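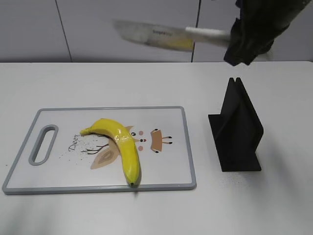
A gripper holds a kitchen knife over the worktable, with a banana on the cutting board and the knife holder to the right.

Skusent has added a knife-handling task to its library of teleoperated demonstrations, the company said in a release note in January. The first batch contains 200 recorded runs of a single-arm sequence in which a remote operator takes a kitchen knife by the handle, uses it on a banana lying on a cutting board, and puts it back in an upright slotted holder.

The recordings were made at the company's Tusten site. An operator sits at a separate desk and moves a hand controller, and the arm follows. Gripper opening is mapped to a trigger on the same controller. Joint positions, gripper width and video from a fixed camera are logged on a common clock, and each run is stored as one file with a start mark and an end mark set by the operator.

According to Pádraig Noonan, who leads data recording at Skusent, the knife was chosen for its geometry. "You have a long lever on a short grip," he said. "A small error in wrist angle at the handle is a large error at the tip, and the holder slot doesn't forgive much. With a cup you can be sloppy and still place it."

The holder accounts for most of the rejected takes. It has two parallel vertical plates with a narrow gap between them, and the blade must be in line with the gap before it is lowered. Operators view the table on a monitor and judge depth from the shadow of the holder and from the position of the blade against its plates. Noonan said new operators tend to lower too early, touch a plate, and then correct by rotating the wrist while in contact. Such runs are kept but tagged separately, and are left out of the default training split.

Skusent also tried guiding the arm by hand for the same task. In that mode the joints are made compliant and a person standing at the table pushes the arm through the motion. The method gave smoother paths on the approach to the holder but was dropped for the cutting segment. Site rules do not allow a person's hands inside the work area while the gripper is holding a blade, and the hand-guided runs in the release were all made with a blunt plastic dummy. There are 18 of them, supplied in a separate folder.

Jordan Sowerby, who wrote the operator instructions, said the current version limits wrist speed whenever the gripper is closed on the knife. The limit is applied in the controller software, so a fast hand movement at the desk produces a slower movement at the arm. Operators found the lag uncomfortable at first. "They overshoot for a morning and then they stop fighting it," Sowerby said. The limit value is written to the header of every file so that users can tell which runs were made under which setting – it was changed once during recording.

The instructions also fix the order of the work. The operator lifts the knife clear of the holder before moving sideways, keeps the blade above the height of the plates during transfer, and pauses before the downward cut. The pause is short, but it gives a consistent point at which to divide the run into segments. Fruit and board may be shifted between runs. The holder may be moved as well, provided its base stays flat on the table and the slot can be reached without the elbow joint coming near its stop.

Conversion to a training format was handled by Karagiannis, a software contractor, which also wrote the replay viewer supplied with the data. The viewer plays video and joint traces side by side and allows a segment boundary to be moved by hand. It does not yet support runs longer than 1000 time steps. Longer files open, but the trace panel stops at the limit while the video continues. A fix is planned for the next version.

Porkex, which makes food preparation equipment, has signed on as the first outside user and will test policies trained on the runs at its own facility. It has asked for further recordings with softer and harder produce, and for a second board with a different surface finish.

The batch is listed in the Skusent catalog as set 3340. Existing subscribers can download it under their present terms. Recording of a two-arm version, with one gripper steadying the fruit, is scheduled to begin once a second controller has been installed at the operator desk.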